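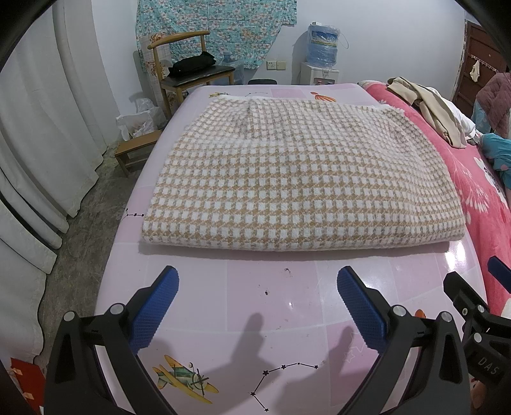

Home > Bedding and Laundry > Blankets and throws

Heavy woven blanket keeps sliding off satin sheets at night

Asked by Veronika Pintér
3 answers

I switched to satin sheets in March for my hair and skin, and I like them a lot except for one thing. Nothing stays on top of them. I have a thick woven blanket in a small check pattern that I've used for years, and on my old cotton sheets it never moved. Now I wake up at 4 in the morning and it's on the floor on my side, or bunched up at the foot of the bed.

What I've tried so far:

Tucking it in under the mattress at the foot. It comes out because the blanket is so thick that it won't go in very far, and the mattress is light.

Putting it on sideways so there is more hanging down on both sides. That made it worse. Once one side gets heavier it pulls the whole thing over.

Those elastic clips with the metal teeth. They left marks in the weave and one of them pulled a thread, so I stopped.

I don't use a top sheet. It's fitted sheet, me, blanket. I don't want to go back to cotton if I can help it. The blanket is a Keskinen and the sheets are polyester satin, from Hindutov I think, the label is gone. The fitted sheet also comes off one corner sometimes, but that may be a separate problem.

Also, is the satin going to get snagged by a rough blanket over time? I noticed a bit of fuzz on the sheet where the blanket lies, but it brushed off.

Added later: the bed is against the wall on one side, in case that matters. It always falls off the open side.

Answer 1 (marked as helpful by the asker)
Radymyr Bondarchuk

You have two slippery things to deal with here, the sheet under the blanket and whatever you wear to bed. If you sleep in something satin too, try cotton pajamas first. It costs nothing and it may be enough.

If not, the fix that worked in our house was adding a layer that grips. Get a plain cotton flannel flat sheet, the cheapest one you can find, one size bigger than the bed. It goes between you and the blanket. Flannel has a nap to it and woven wool or cotton will hold on to it pretty well. A thin flat sheet also tucks under a mattress much better than a thick blanket does. So you tuck in the flannel, tight, at the foot and up both sides to about knee height, and the blanket rides on top of it.

For the tuck at the foot:

Lay the flannel so that you have at least 12 inches past the end of the mattress. More is better.

Lift the mattress, push the flannel in flat with your hand, and let the mattress down on it. Don't stuff it in a roll, it will work its way out.

At each corner, pick up the side edge about a foot and a half from the end, lay it up on the bed so it makes a triangle, tuck what hangs down, then bring the triangle down and tuck that.

Then put the blanket on and fold the top edge of the flannel back over it by 8 inches or so. The fold helps keep the blanket from creeping down, and you don't get the rough edge on your chin.

If you still get sliding after that, sew four short pieces of cotton tape to the blanket corners and four to the flannel and tie them together, like the ties inside a duvet cover. Sew through the hem or the edge of the blanket and not the middle of the weave. Takes half an hour. Untie them for washing.

Your face and hair still touch satin because the pillowcase and fitted sheet haven't changed. You do lose the satin feel on top, but you didn't have a satin top sheet anyway.

The side thing: with the bed against a wall, there is no room for the blanket to hang down on that side, so it has more weight on the open side from the start. Pull the bed out a few inches and let the blanket drop evenly. Or put it on with less hanging on the open side than looks right.

On the snagging - yes, it can happen, but it's usually from something hard. Zippers, a rough toenail, a clip like the ones you had. A woven blanket without loose ends shouldn't do much. The fuzz you saw is most likely off the blanket. Wash them separately. Satin in with a heavy blanket gets rubbed around for the whole cycle and that will do more to it than sleeping under the thing. If you have a mesh bag, use it for the satin.

Comment from Veronika Pintér
Thank you. I had flannel pillowcases but never thought of a sheet. I moved the bed out from the wall last night and it already stayed on longer. Will look for a flannel one.

Comment from Radymyr Bondarchuk
Wash the flannel once before you cut or sew anything. Mine shrank 2 inches in length.

Answer 2
fondar_fan

Just get a duvet. I have the Fondar one with the corner loops and it doesn't go anywhere. Heavy blankets are a pain to wash anyway.

Comment from Veronika Pintér
I would like to keep using the blanket I have.

Answer 3
dorset_lane

I agree with most of the first answer, a few things to add.

Thread count won't help you. People told me to get a higher one and I paid for it and it was just as slippery. It's the weave that makes satin slick, so a 200 thread count cotton in a plain weave will hold a blanket and a very expensive satin will not. If you ever replace the sheets, cotton sateen is somewhere in between. Still smooth but has some grab.

For the fitted sheet corner, that is probably the depth. Measure your mattress with the pad on. If the pocket is only an inch deeper than the mattress, it will pop off. Sheet straps that run corner to corner underneath are better than the short ones. I have Zidetti straps and they're fine, any kind will do. Put them on the sheet before you put it on the bed or you'll be lying on the floor with a flashlight.

A nonslip rug pad under the mattress can help too if the whole mattress shifts on the slats. You said yours is light. When the mattress moves, everything you tucked in comes loose, so check that before you buy anything else.

I would not use a rug pad or shelf liner between the sheet and the blanket. I saw that suggested in another thread. It's rubbery and you'll feel it and it makes you sweat.

Drying - if the blanket is wool or part wool lay it flat, over a rack if you have one. Mine took over 24 hours in winter. Hanging it from one edge stretched it and it never sat straight on the bed again.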